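Reviews > Footwear care > Insoles > Tako mixed insoles

I came to the Tako insoles in a bad mood, having already worn out a set of Zangate ones that promised a year and went flat before December. Tako promises less on the packet, so I suppose that's a start. The claim is 3000 steps a day with no loss of spring, and I have no idea how anyone at home is meant to check that.

What I can tell you is how they wear. I rotated them through 3 pairs of shoes: work brogues, old trainers and a pair of walking boots. In the boots they're decent. In the brogues they lift the heel enough to rub, and trimming the toe end didn't help. The cutting guide is printed so faintly that I gave up and drew round the old insole with a biro.

The foam is the usual stuff. After 10 wears the heel had a dent in it, and it stayed there. Smell is better than I feared – a rinse in a washing-up bowl and a night on the side sorted them out, though the edges curled a bit and I had to press them under a book.

Colours are where the money seems to have gone. I can see the use if a whole household's insoles end up in one heap, but inside a shoe it's wasted on me. 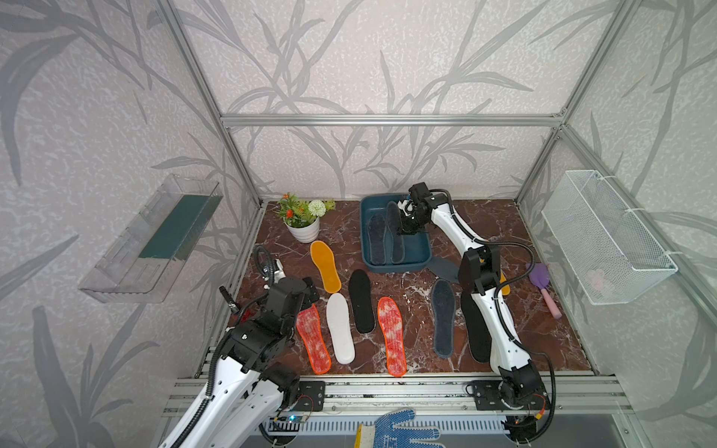

Insoles in several colours, with two dark grey ones in the teal basin.

Would I buy them again? For boots, perhaps, and only on offer. Kamath sells a plain felt one that lasts longer in my trainers and doesn't squeak. The Prarkosent gel type is worse than either, so if that's your other choice, get these. Wash at 40 if you must use the machine, but take them out before the spin.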